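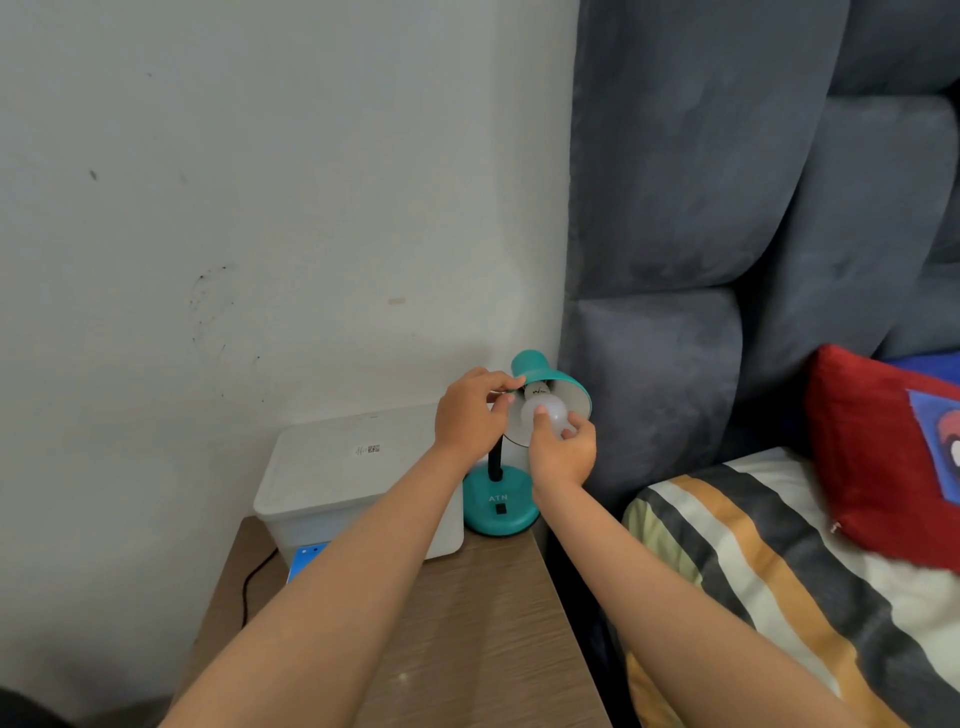
Meine kleine Lichtautomatik am Bett läuft seit Dezember über Notora, und jetzt war mal wieder Wartung dran. Die Birne der türkisen Lampe prüfe ich immer zuerst, von Hand, ganz ohne App – eine lockere Fassung meldet einem die Software nämlich nicht!
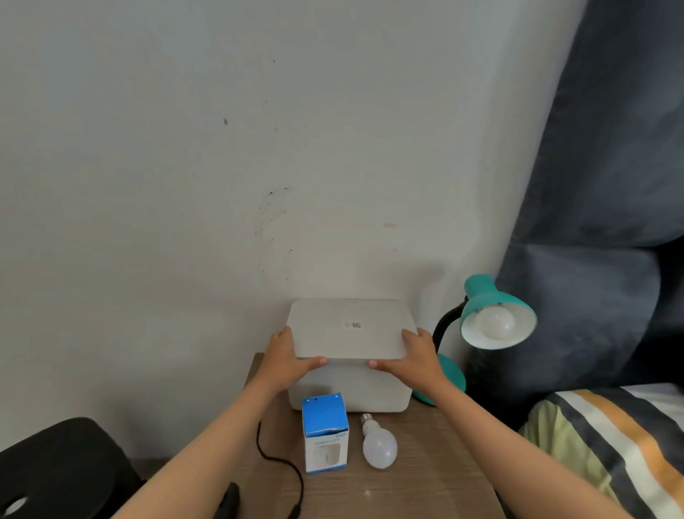 Die weiße Box soll hinten an der Wand stehen, sonst komme ich nicht ordentlich an die Lampe. Danach ist der Strom an der Reihe: Stecker, Kabel, Steckdosenleiste. 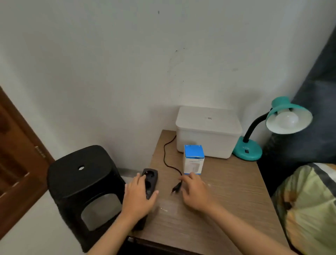
Zeiten in Notora

Langsam hochdimmen über 20 Minuten, abends nach 10 Minuten aus. Mehr brauche ich nicht :)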